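Zeman 585 Upright Garment Steamer

March
By the Ekwood Appliances product desk

We stocked the Zeman 585 reluctantly. Customers kept asking for it after the ads started, and the ads say it will replace your iron, freshen your curtains, lift cat hair and make a hotel wardrobe out of a suitcase. We've had one plugged in behind the counter since the first carton came in, and we sell it on narrower grounds than that. If you own shirts that must have a crisp placket and a sharp collar, keep your iron and spend your money elsewhere. If you mostly hang things up and want the creases to drop out before work, read on.

The 585 is an upright steamer, meaning the water sits in a base on the floor and the steam comes up a hose to a head you hold in your hand. The pole telescopes. It has a hanger at the top with two clips for trousers, and a small padded board that hooks over the pole so you have something to press against. The board is the part most people leave in the box and it's the part that makes the biggest difference. Without it you are blowing steam at a cloth that swings away from you.

Zeman's carton says "professional". We don't know what that word is supposed to mean on a home appliance. The dry cleaner two doors down from our Cirnelik store came in for a look, tried it on a jacket and went back to his own machine. He did say the hose was better than he expected.

What it does well

Viscose, light wool, polyester blends and anything knitted. School dresses come up nicely. So do lined jackets, which are a misery to iron. Curtains can be done while they hang, provided you can get the base close enough; the hose doesn't stretch and the base will tip if you pull on it. It heats faster than the older Orker upright we used to carry, though neither is as quick as the box claims. We'd allow long enough to make a cup of tea.

What it doesn't do well

Heavy linen. Thick cotton drill. Pleats, unless you have a lot of patience. It won't put a crease into anything, and the "crease attachment" supplied is a plastic clamp that two of our staff have tried and neither would use again. The lint brush attachment picks up some fluff and smears the rest of it around. A damp rubber glove does the same job for a couple of dollars.
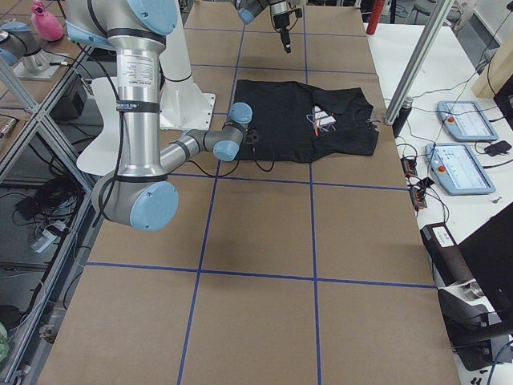

Knits are where an upright steamer earns its keep, and they are also where we see the most disappointed returns, usually from people who were steaming on a bed or a bench. Steam needs somewhere to go. With a black T-shirt spread flat on brown paper, slightly rumpled like this one, you'd be sending hot moisture through the jersey and into whatever is under it, and paper will cockle. Hang the shirt by the shoulders instead, clip nothing to the hem, and work from the collar down with the head just touching. Dark colours show water spots more than pale ones, so run the head into an old towel until the spitting stops. Turn printed shirts inside out. The manual says prints are fine face out, and we don't agree with the manual.

The numbers

The tank holds 1.9 litres according to the label. We got less than that in before it reached the fill line. Zeman quotes steam output in grams per minute, as every maker does, and as far as we can tell they all measure it at the moment that suits them best. We've stopped printing that figure on our shelf tickets. The fully loaded weight is 8 kilograms, which matters if your wardrobe is upstairs. The base has wheels, but they are for floorboards and tiles. On carpet it has to be carried.

The model number, 585, has nothing to do with wattage or anything else we can find. There's also a 713, which costs more and adds a second pole and a digital display. The display tells you whether the machine is on. We don't keep the 713 on the floor, though we can order it.

About those reviews

Zeman's own website shows 3,478 reviews for this model, and the average is very high indeed. Read a few before you rely on it. A good many were plainly written the day the box was opened, and others belong to the previous model, which had a different hose. We'd give more weight to the grumpy ones that mention scale, since that's what brings these machines back to our service counter.

Scale

Use filtered or demineralised water if your tap water is hard. Zeman says tap water is fine "in most areas" and supplies no list of areas. Empty the tank after every use, including the little bit that stays in the bottom, and leave the cap off so it can dry. Descale with the maker's solution or plain white vinegar diluted half and half, run through outdoors or with a window open. Please don't put fragrance, linen spray or essential oil in the tank. It gums up the element and the warranty won't cover it, and we can always smell it.

Hose sag

If the hose dips below the height of the base, water collects in the dip and the machine gurgles, then spits. It sounds like a fault and we've had perfectly good units returned for it. Lift the head above your own height for a few seconds and the water will run back down. Shorter users may find this tiresome, as will anyone doing trouser cuffs.

In the box

Base and tank, telescopic pole, hose and head, hanger with trouser clips, padded board, fabric brush, lint brush, crease clamp, one heat glove. The glove fits a large right hand. Left-handers have asked Zeman for a second one and been told it can be bought separately, but we haven't managed to get any in.

Warranty and spares

Two years on the base, one on the hose. Register it or don't, your receipt is what counts with us. Spare hoses are held at our Cirnelik store. Tank caps are not, so don't lose it behind the laundry cupboard. The padded board cover comes off and can be washed by hand. It will shrink in a dryer and then it won't go back on.

Would we buy one?

At the sale price, probably, for a household that wears a lot of knits and uniforms. At full price we'd want the Orker handheld as well in the comparison, which is slower and holds very little water but fits in a drawer. Ask to try both. There's a rack beside the counter with a few creased things on it, and you're welcome to bring in your own.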